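Learning to teach slowly

2026-01-30

In September I began to help Parvaneh Daneshvar with her demonstrations, and I thought it would be the easy part of the work. You hold the handles, you move your hands, the arm follows. For the first week I was only making mistakes.

What I did wrong

My hands are quick. I have been folding, sorting and packing things all my life, and I never think about it. The arm has a small delay, so when I moved at my normal speed, the gripper arrived late and I had already changed my mind. Parvaneh looked at my first 20 recordings and kept 2 of them. She was very polite.

The second problem was that I corrected too much. If the fingers came down a little to the left, I pulled them right, then left again. A person watching would not mind this. But the model learns the shaking too, and later it shakes by itself, even when there is no need.

How I do it now

I look at the object first and decide where I want to take hold of it. Then I go there in one movement, stop for a short moment, and close. Sorin Kneževič taught me the stop. He says it out loud when he works, "and wait, and close", and now I say it too, in my own language.

I also stopped looking at the arm from my chair. I watch the wrist view on the screen, as this is what the policy will have later. It took me some days to get used to it. The room turns on its side when the wrist turns, and the ceiling lights come in where you expect a wall.

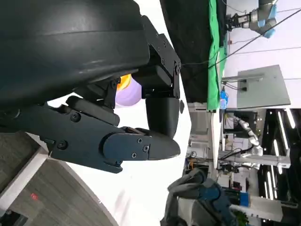 The numbers, for those who ask

Our goal for one task is 100 good demonstrations. For the present one we have 95, and I hope to finish before Unnur needs the table. My hands get tired after an hour, so I do a short session in the morning and another after lunch. Next I would like to try with my left hand, which is slower and perhaps the better teacher.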